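Section 4. Setting Up the Leckie 70 Garment Steamer

4.1 Before you begin

The Leckie 70 is intended for indoor household use on washable clothing, small textiles and pet garments. It is not intended for leather, suede, waxed cotton or velvet. Check the care label of each item first. If the label shows a crossed-out iron, do not steam the item.

CAUTION: Steam leaves the head at high temperature. Never steam a garment while a person or animal is wearing it.

4.2 Filling the tank

1. Set the power switch to 0 and unplug the cord.
2. Turn the tank cap counterclockwise and lift it off.
3. Fill to the MAX line with cold tap water. In hard-water areas, use equal parts tap water and distilled water.
4. Refit the cap and turn it until it clicks.
5. Wipe any spilled water from the base.

Note: Do not add starch, perfume, vinegar or fabric softener. Residue from additives blocks the pump and is not covered by the Stovar warranty.

4.3 First heating

1. Stand the unit upright on a level, heat-resistant surface.
2. Plug the cord directly into a wall outlet. Do not use an extension cord.
3. Set the power switch to 1. The ready light blinks amber.
4. Wait until the light is steady green.
5. Point the head away from you and hold the trigger until steam flows evenly.

A faint odor during the first use is normal. If the light blinks red, error 323 (low water) has been recorded — switch off, refill the tank and start again from step 3.

4.4 Steaming small items

Small items move under the head and are easier to treat on a flat surface than on a hanger. Use the Breketier pad (part 1959, sold separately) to protect the surface underneath.

1. Place the pad on the table and lay the item on it, front side up.
2. Straighten the hems and seams by hand.
3. Turn collar points down so that they lie flat.
4. Set the dial to LOW for knits and synthetics, MEDIUM for cotton.
5. Work from the neck toward the bottom hem with the head just above the fabric.
6. Do not touch printed areas with the head. Turn the item inside out and steam the print from the reverse side.
7. Leave the item flat until cool. 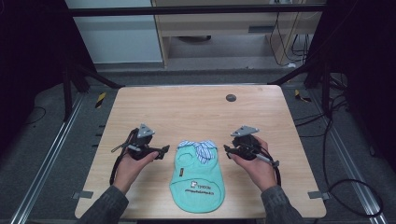 4.5 Shutting down

1. Release the trigger and set the power switch to 0.
2. Unplug the cord and let the unit cool completely.
3. Empty the tank. Do not store the unit with water in it — standing water leaves scale on the heating plate.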